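Ticket 2866 - Catalogue Talebi : courbes de lumière vides après mise à jour du script de récupération
Statut : résolu (avec réserve, voir fin)
Priorité : haute puis normale
Ouvert le : 2019-08-11
Site : Wulville, salle de traitement
Logiciel : Havine (réduction photométrique) + base Stomomis

Description initiale

Depuis la mise à jour de Havine, les courbes de lumière des étoiles candidates sortent vides. Pas de message d'erreur. Le fichier est créé, entête correcte, coordonnées ok, et ensuite zéro ligne de mesure. 573 étoiles touchées dans le champ Talebi, les autres champs ont l'air bons mais pas tout vérifié.

Gênant car on doit rendre la liste des candidats au transit avant la prochaine fenêtre d'observation. Merci de regarder vite.

Reproduire :
- lancer la réduction sur n'importe quelle nuit de juin du champ Talebi
- exporter en table texte
- ouvrir la table, colonne flux vide

Suivi

Note 1
Premier réflexe, espace disque. Non, il reste de la place. Droits sur le dossier de sortie ok aussi. Relancé sur une seule étoile en mode bavard : Havine lit bien les poses, fait le centrage, calcule l'ouverture, puis « 0 points retenus ». Donc les mesures existent et sont jetées après. A creuser coté filtre qualité.

Note 2
Filtre qualité désactivé à la main. Les points reviennent. Donc c'est bien lui. Par contre la courbe est affreuse, dispersion énorme, impossible de voir un transit là-dedans. Avant la mise à jour les memes nuits donnaient quelque chose de très propre. Donc deux problèmes peut-être ? Ou le filtre a raison de tout jeter.

Note 3
Demande du groupe transits : est-ce qu'on peut leur passer les anciennes courbes en attendant. Oui, archive de juin toujours lisible dans Stomomis, lecture seule. Attention, ne PAS relancer la réduction dans ce dossier, ça écrase.

Note 4
Comparé ancienne et nouvelle version étoile par étoile sur une nuit. Les positions des ouvertures sont décalées. Toujours dans le meme sens, 4 pixels vers l'est. Sur un champ aussi serré que Talebi on tombe à moitié sur la voisine. Ça explique la dispersion et ça explique que le filtre jette. Pour les champs plus clairsemés l'ouverture attrape encore un bout de l'étoile et ça passe, mais le flux est faux !! Donc les autres champs ne sont PAS bons. Je passe le ticket en priorité haute.

Note 5
Prévenu tout le monde : ne rien publier, ne rien envoyer à partir des réductions faites avec la nouvelle version. Reçu trois mails pour demander si ça touche aussi les astéroides. Oui si c'est passé par Havine. Non si mesuré à la main.

Note 6
Piste astrométrie. La solution de champ est bonne, vérifiée avec un catalogue externe, résidus normaux. Donc le décalage vient après. Piste flats : rien à voir, testé sans flats, meme décalage. Piste fuseau horaire / date julienne : j'y ai cru une heure, non plus.

Note 7
Trouvé. Les images de Talebi et des autres champs ont une zone de surbalayage sur le bord gauche. L'ancienne version la coupait au moment de la mesure. La nouvelle la coupe à la lecture, ET encore au moment de la mesure quand le mot-clé de rognage est resté dans l'entête. Chez nous il reste toujours, c'est la caméra qui l'écrit. Double coupe = décalage. Bête.

Note 8
Contournement :
1. arreter les tâches en cours
2. dans la config Havine, passer le rognage tardif à « non »
3. vider le cache des positions (sinon il reprend les anciennes, je me suis fait avoir)
4. relancer sur une nuit test
5. comparer avec l'archive de juin avant de lancer le reste

Point 3 obligatoire. Sans ça on croit que le correctif ne marche pas.

Note 9
Nuit test ok. Différence avec l'archive au niveau du bruit, pas de tendance. Le filtre qualité remis en marche, il retient presque tout. Lancement du retraitement complet, environ 40 heures de calcul vu la machine. Merci de ne pas éteindre la machine et de ne rien lancer de gros dessus.

Note 10
Quelqu'un a lancé quelque chose de gros dessus. Retraitement planté en pleine nuit, mémoire saturée. Reprise au dernier champ terminé, heureusement le script sait reprendre. J'ai mis une limite mémoire pour les sessions interactives, si vos notebooks meurent c'est pour ça. Ecrivez-moi si besoin de plus.

Note 11
Retraitement fini. Les 573 étoiles de Talebi ont toutes une courbe non vide. Deux des candidats qui avaient disparu sont de retour, profondeur compatible avec celle de l'archive. Un troisième reste douteux, mais il l'était déjà avant, c'est sans doute une binaire à éclipses en arrière-plan. Pas l'objet de ce ticket. Voir avec le groupe transits pour la suite, ils veulent une vitesse radiale avant de parler de planète et ils ont raison.

Note 12
Question reçue : faut-il refaire aussi les courbes d'avant la mise à jour ? Non. L'ancienne version coupait une seule fois. Pas touché, rien à refaire.

Reste à faire
- signaler le bug aux développeurs de Havine avec une image test (fait, pas de réponse)
- ajouter un contrôle auto : si la position moyenne des ouvertures bouge de plus d'un pixel par rapport à la référence, on arrete tout et on envoie un mail
- corriger la doc interne, la page sur le surbalayage date de l'ancienne caméra
- supprimer les mauvaises réductions de Stomomis. Pour l'instant seulement marquées « invalide », elles apparaissent encore dans la recherche si on oublie de cocher la case

Réserve : le contournement saute à chaque mise à jour, la config est réécrite. Donc mises à jour auto bloquées sur le poste de Wulville jusqu'à nouvel ordre. Si vous devez mettre à jour quand meme, refaire la note 8 en entier, dans l'ordre.

Ticket passé en résolu. Rouvrir ici si ça revient, pas de nouveau ticket svp.

Pièce jointe (1)

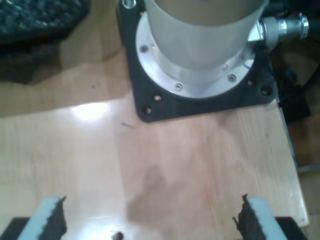

Embase du bras, platine noire sur la table en bois clair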